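4.2 Lifting the slice

Caution: Unplug the toaster before moving the arm near the slots.

1. Home the Kiler arm with the jaws open.
2. Close on one slice and raise it straight up.
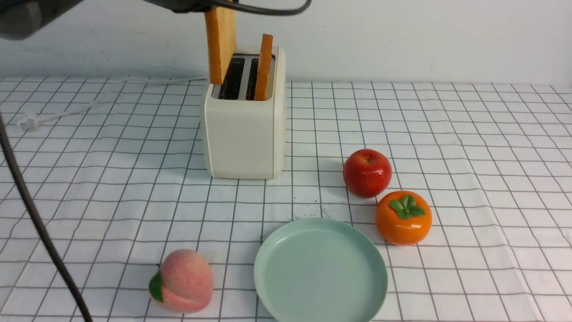 Ngân Tôn adds that a grip force of 50 crushed her softer loaves, and she now starts lower.

4.3 Wrist camera check

3. Set exposure to 428 in the Dralau panel.
4. Confirm that the peach and the grid lines beside the bread are sharp.
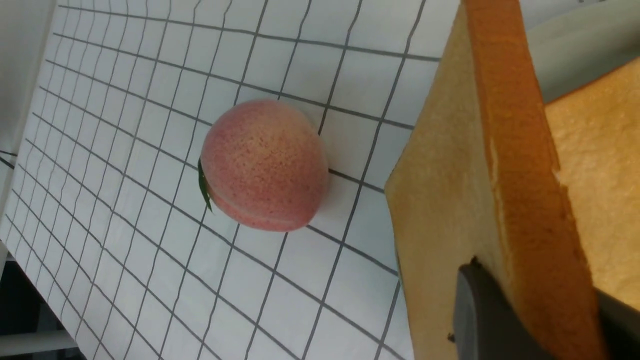
Reader comment: My lines stayed blurry until I refocused the lens by hand. Do that before step 3.

Note: Save the profile before closing the panel.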